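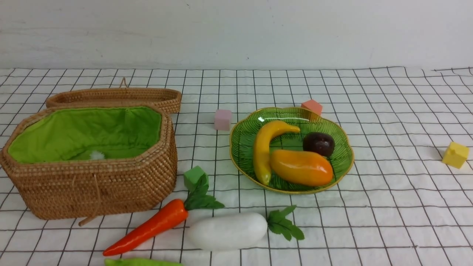 1/5
Play food, round two! I asked last month how you all store the pretend fruit and veg, and I got 41 replies, so thank you – I read every one with my coffee.

2/5
Ours used to live in a plastic tub from Bunau and the kids dumped the whole thing out every single time. A basket with a lid has been so much kinder to my floors (and my feet). 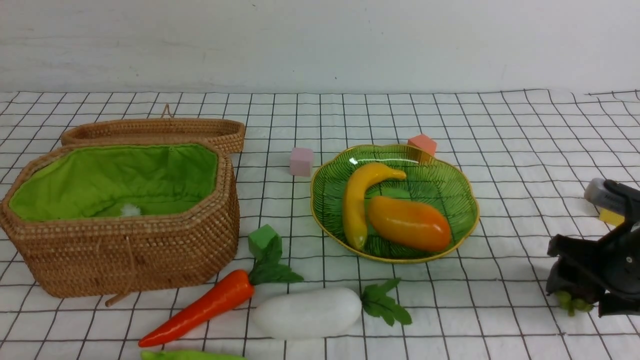

3/5
I was after something for picnics when I stopped in at Virley, if I'm telling the whole story, and I paid 20 dollars and felt very pleased with myself. The green lining sold me, and so did the little wooden toggle on its cord, which small fingers love to fuss with.

4/5
Foam blocks go in last, on top of the fruit, or the banana gets buried and somebody cries. Pickup takes us about 10 minutes before supper, songs included.

5/5
Next up is the dress-up corner – send me your hat ideas, please, I have far too many hats and one sad hook.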